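A stop that is not a stop

I want to write about a small failure, because I think the small ones teach us more than the big ones, and we write them down less often.

At our bench in Lomangate, a picking arm went down into a bin with the speed limit switched off. The person on shift had pressed "pause" on the screen and believed that the arm was stopped. It was paused. The software from Godeck, which we used that year, treats a pause as a wait for the next command, and the next command was already in the queue. The arm finished its wait and moved. The person's hand had left the bin two seconds before. There was no injury, and for this reason the report was one line long: "Unexpected motion, operator reminded."

I do not agree with this line. The motion was expected by the program. It was unexpected only by the human, and it is the human we should design for. To write "operator reminded" is to say that the fault lives in a person's memory, and that we have repaired it by speaking to him.

I went through our log after this, all 964 entries since November. In many of them the word "pause" is used for three different states. Some people mean that the motors have no power. Some mean that the motors hold their position. Some mean only that the picture on the screen does not change. I used the word in all three ways myself -- I found my own initials beside each one.

The work makes this easy to forget. The objects are ordinary, from a kitchen or a bathroom, and a bin with a cup and a toy fish in it does not look like a place where one can lose a finger. One gets used to reaching in to turn something that lies badly.

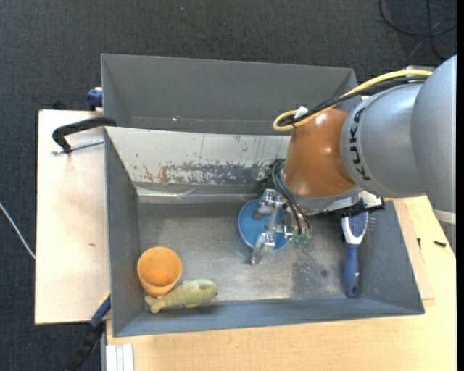 Mawuli Dankwa read a first version of this text and wrote back that I am too hard on the software and too soft on the habit of reaching in. In his opinion no label on a button will help a person who puts his hand under an arm that has power, and if we rename the button we will only feel safer. He would lock the bench and accept the lost minutes.

He is right about the hand. At Rireo, where I worked before, the bench had a gate, and when you opened the gate the motors lost power. We complained about it every day, since each restart took a long time. I complained too. But I still think the word matters, because a gate also gets bypassed when people believe that the screen already protects them.

My request is modest. Remove the word "pause" from any screen that controls an arm of this size. Write "holding, power on" or "power off". Put the length of the queue next to it, in large numbers. And when a report says that somebody was reminded, send it back and ask what was changed.

Our own report was reopened on 28 Jun 2021. It is now 2 pages long, and the button has a new label. The gate is still being discussed.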